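Steppdecke

Die Steppdecke ist eine Bettdecke aus mindestens zwei Stofflagen mit einer Füllung dazwischen, die durch Nähte (Steppnähte) zusammengehalten wird. Abzugrenzen von der Daunendecke mit losem Inlett, vom Plaid und von der Tagesdecke, wobei die Grenze zur letzteren im Handel kaum noch gezogen wird. Regional auch Stepper, veraltet Wattdecke.

Aufbau

Oberstoff, Füllung, Unterstoff. Oberstoff meist Baumwolle (Satin, Perkal, Batist), bei einfacher Ware Polyester-Mikrofaser. Füllung aus Schurwolle, Baumwollvlies, Seide, Kamelhaar oder Polyesterhohlfaser. Die Naht verhindert das Verrutschen der Füllung, drückt sie aber an der Stichlinie zusammen - dort entsteht eine Kältebrücke. Bei Winterdecken werden deshalb zwei dünn gesteppte Lagen am Rand verbunden (Duo-Decke), dazwischen bleibt ein Luftpolster. Vier-Jahreszeiten-Decken: gleiches Prinzip, aber mit Knöpfen oder Bändern, also teilbar.

Die Kante wird mit Schrägband eingefasst oder verstürzt. Verstürzte Kanten sind weicher, gehen bei häufigem Waschen aber eher auf.

Steppmuster

Karosteppung: Quadrate oder Rechtecke, am weitesten verbreitet. Große Felder ergeben eine weiche, anschmiegsame Decke, kleine Felder eine flache und festere.
Rautensteppung: schräg geführte Nähte, vor allem bei Tagesdecken.
Wellen- und Wurmsteppung: durchlaufende Linie ohne Kreuzungspunkte, maschinell billig herzustellen.
Körperzonensteppung: unterschiedlich große Felder für Schulter, Rumpf und Füße. Nutzen umstritten.
Punktsteppung: einzelne Heftpunkte statt Nähten, hält Lose Füllungen schlecht.

Um die Stiche herum zieht sich der Stoff zusammen und wirft kleine Fältchen. Bei Leinen und Baumwolle nimmt das nach der ersten Wäsche zu, weil Oberstoff und Vlies verschieden stark einlaufen. Gilt nicht als Mangel. 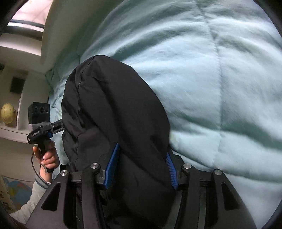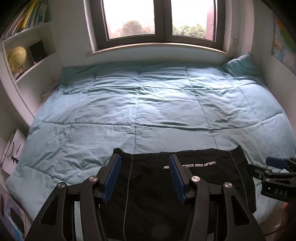 Eulalia Troncoso

Geschichte

Gesteppte Textilien sind sehr alt und in vielen Gegenden unabhängig voneinander entstanden, zuerst wohl als Kleidung und Polsterung unter Rüstungen. Als Bettdecke in Europa seit dem Mittelalter belegt. Lange Handarbeit am Rahmen, oft im Winter und zu mehreren. Mit der Nähmaschine kam im 19. Jahrhundert die gewerbliche Fertigung auf, später die Mehrnadelmaschine, die ganze Bahnen in einem Durchgang steppt. In der Nachkriegszeit löste die Polyesterfüllung bei günstigen Decken die Wolle weitgehend ab.

In Rindley bestand bis zur Schließung der Fabrik Gaete eine eigene Tradition der Wollsteppdecke mit eingefärbtem Satinbezug, üblich waren Grün- und Rosttöne. Die Musterbücher mit 71 Steppvorlagen liegen heute bei der Nachfolgefirma Felora. Eine Neuauflage unter dem Namen Sinano wurde im Juni 2024 vorgestellt, in zwei Größen, beide mit Karosteppung.

Pflege

Synthetik und Baumwolle meist bei 60 Grad waschbar, Trommel nicht überladen. Wolle und Seide nur im Wollprogramm oder Reinigung, viele Hersteller raten ganz zum Auslüften. Nach dem Waschen in Form ziehen und liegend oder über zwei Leinen trocknen, sonst sackt die Füllung in den unteren Feldern zusammen. Polyester verträgt den Trockner bei niedriger Temperatur, ein paar Tennisbälle lockern das Vlies auf.

Direkte Sonne bleicht gefärbte Bezüge aus, besonders am Fenster. Wenden hilft nur bei beidseitig gleichem Stoff. Lagerung trocken und locker gefaltet, nicht im Vakuumbeutel - tierische Füllungen erholen sich davon nur langsam. Gegen Motten Zedernholz oder Lavendel, Wirkung begrenzt, regelmäsiges Ausschütteln bringt mehr.

Reparatur

Aufgegangene Steppnähte möglichst bald nachnähen, von Hand im Vorstich und durch alle Lagen. Alte Einstichlöcher benutzen wenn sie noch sichtbar sind. Bei durchgescheuerter Kante neues Schrägband über das alte setzen. Ein Neubezug lohnt praktisch nur bei Wolle und Seide, die alte Decke kommt dann komplett in den neuen Bezug und wird grob nachgesteppt.

Siehe auch: Quilt, Patchwork, Daunendecke, Tagesdecke, Inlett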